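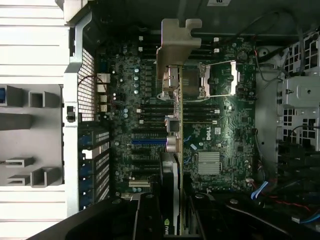

Automated Dismantling Team, Findinthorpe

Gitano cell stopped after gripper fault
25 Dec 2025

The Gitano robot cell at Findinthorpe is out of use after its gripper closed with too much force while removing a graphics card from a desktop workstation. No one was hurt. The safety gate was shut and the operator pressed the emergency stop from outside the fence.

The cell takes old workstations apart so that cards, memory and processors can be sold on or sent for recycling. On the green Dell boards now going through, the graphics card sits between the memory slots, with a plastic retention bracket at its upper end. That leaves little room for the two fingers. The arm should release the card and back off if it meets resistance. This time it kept pulling, and the card and its slot were both broken.

Navickas, which supplied the gripper, has looked at the logs and found that the force limit had gone back to its factory setting after a software update. The limit we use for cards is much lower. The controller gave no warning of the change, and our start-up checks did not cover it.

Gitano has handled 952 machines since March. We went back through the 246 done after the update and tested the parts still in stock. Two more cards had bent brackets and have been taken off the sales shelf. Parts already sent to Sernville are being checked there.

The cell will stay locked off until Navickas has fitted a corrected controller file and we have run it on scrap boards. A force test is being added to the start-up sheet for every shift. Until then cards will be removed by hand at bench 2, so please expect returns to take longer than usual. Anyone who has noticed the gripper behaving oddly should enter it in the cell logbook, even if nothing was damaged.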